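Porch concerts are back on Billport Street

The porch concert series starts up again this month, and since I ended up on the email list for it I said I would post the details for the neighbors who don't get the flyer.

Music runs from 5:30 to 8 in the evening, on the block between the library and the old shoe repair shop. Two porches are hosting this year. The first act is a brass group called Kan, who played the school fundraiser last spring. After them is Astolari, a duo with accordion and guitar. I had not heard them until I looked up a recording last night, and I liked it.

The street will be closed to cars from 4:00. If you park on that block, move your car before then. Last year two got towed and the owners were not happy. The bus will stop one block north during the closure.

Bring your own chair. The Nulov bakery is staying open late and will sell coffee and the small cheese pies out the front window, cash or card. There is a restroom at the library until 7:00. 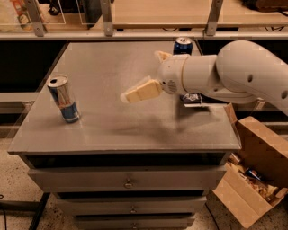

Panagiotis Tsoukalas wrote in after last month's post to say the sound didn't carry past the maple trees, and that people at the far end mostly heard each other talking. He would like one speaker halfway down the block and the bands asked to turn toward the street. I passed that on. The answer I got is that a second speaker is on the list for this year if the extension cord reaches, so if you have a long outdoor one, please leave a comment.

Money: the hat raised $1,957 last season. Of that, $897 went to the street permit and the insurance, and the rest was split among the players. The permit costs the same this year. Nobody is charged to attend, but a few dollars in the hat helps.

If it rains, everything moves into the library basement, same start time. Yu-ting Mak is deciding by noon and will tape a note to the library door. I'll update this post too if I'm home.

The November date isn't set yet. I have heard two different ones, so I'm leaving both out until the permit comes through.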